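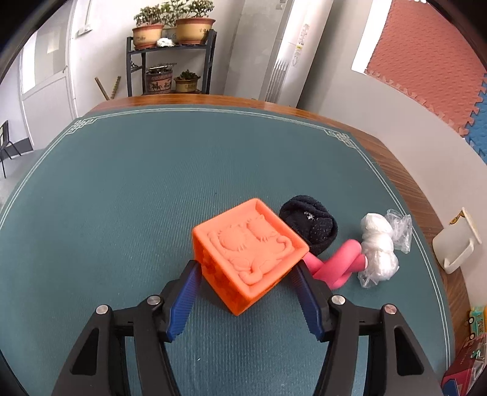 件名:居間のテーブルがすぐ物置になる件
状態:対応中(三度目の再オープン)
分類:家庭内/片付け/テーブル
優先度:中(来客がある日だけ最高)

症状
夕食の前に片付けたはずの丸みのあるテーブルに、翌日の昼には物が集まっている。再現率はきわめて高い。現在マットの上で確認できるのは、猫の絵が浮き彫りになったオレンジ色のゴムのキューブ、丸めた黒い靴下、結び目のようにねじれたピンクのフォームのチューブ、くしゃくしゃの白いポリ袋。共通点を探したが、どれも食べられないということ以外に見つからなかった。靴下については片方分の所在しか把握しておらず、これは別件として起票済み。

環境
テーブルは木製、赤茶色。引っ越しのときにVukitthorpeの中古家具店で買った。店の人には「四人で食事ができます」と言われたが、物が四人分置けるとは聞いていない。
マットは濃い青緑で、細かいうねのある織り目風。縁に明るい二重線が入っていて、角に飾り結びのような模様がある。なかなか上等に見えるため、上に何を置いても「飾ってある」ような顔をする。今回の不具合の一因とみている。
テーブルの向こうには黒い金属の二段の植物棚。上の段に素焼きの鉢が三つ。こちらは問題なく運用されている。葉物は勝手に靴下を脱がない。

試したこと

その1 かごの導入
Gridineのふた付きかごを買い、テーブルの脇に置いた。家族には「迷ったらかごへ」と周知。
結果:5日で満杯。以後、物はかごのふたの上に置かれるようになり、ふたが開けられなくなった。中に何が入っているかは現在も不明。かごは廊下へ異動。

その2 マットの撤去
マットがあるから物を置きたくなる、という仮説を立て、外して様子を見た。
結果:置かれる物の量に変化なし。加えてコップの輪染みが増えた。仮説を棄却し、マットを復旧。輪染みは復旧していない。

その3 罰金制
置きっぱなし一点につき100円とする案を出したところ、安すぎて抑止力がないとの指摘を受け、1,000円に改定した。
結果:最初の違反者が起案者本人だったため、制度は当日の夜に廃止。支払いについては係争中。

その4 白いホルダーの設置
テーブルの右端に、浅い受け皿のついた白いプラスチックの小さなホルダーを立てた。鍵や切手など、行き場のない小物の受け皿になる予定だった。
結果:一応は使われている。ただし、そのすぐ手前に黄色と緑の小箱と、透明な包装に入った赤と白の何かが並びはじめた。ホルダーの順番待ちらしい。

切り分け
原因を調べるため、品目ごとに正しい置き場所を書き出してみた。
キューブ:おもちゃ箱。場所は全員が知っている。
ピンクのチューブ:おもちゃ箱、という説と、工作の材料、という説がある。結論が出るまでテーブルで待機している。
靴下:洗濯かご。異論なし。異論がないのに動かない。
ポリ袋:再利用するなら台所の引き出し、しないならごみ箱。この袋は丸められた時点で判断を保留された形跡がある。
小箱と包装品:Zanettiの通販の残りだと主張する者と、見たこともないと主張する者がおり、どちらも自分では片付けない。
植物棚の鉢の間にある白いふわふわした小物:飾りとして承認した記憶がない。しかし妙に収まりがよく、本件の対象外とする。

つまり、置き場所が決まっている物も、決まっていない物も、同じようにテーブルに来る。収納の不足という当初の見立ては取り下げる。かごの代金は返ってこない。

暫定対応
・夕食の12分前にアラームを鳴らし、各自が2点ずつ戻す。自分の物でなくてもよい。持ち主の特定を始めると食事が冷める。
・ポリ袋は丸めない。丸めると物になる。平らなうちに決める。
・所属不明の品は植物棚の下の段へ。ただし鉢に水をやる日は前もって避難させること。
・白いホルダーに入らない物をホルダーの隣に置いた場合、ホルダーに入れたとは認めない。

追記(朝)
アラームの初回運用。全員が自分の2点を申告したうえで、同じ靴下を選んだ。靴下は一足しか動いていないのに、書類上は四人分の作業が完了している。

追記(夜)
Brondumの棚を買い足せば解決するのでは、という提案が家族から上がった。棚板が増えると上に置く物が増えるだけだと回答したが、すでに壁の幅を測った者がいる。巻き尺はテーブルの上にあった。

次回確認:6月に入ってから。担当は、最後に夕食の席についた人。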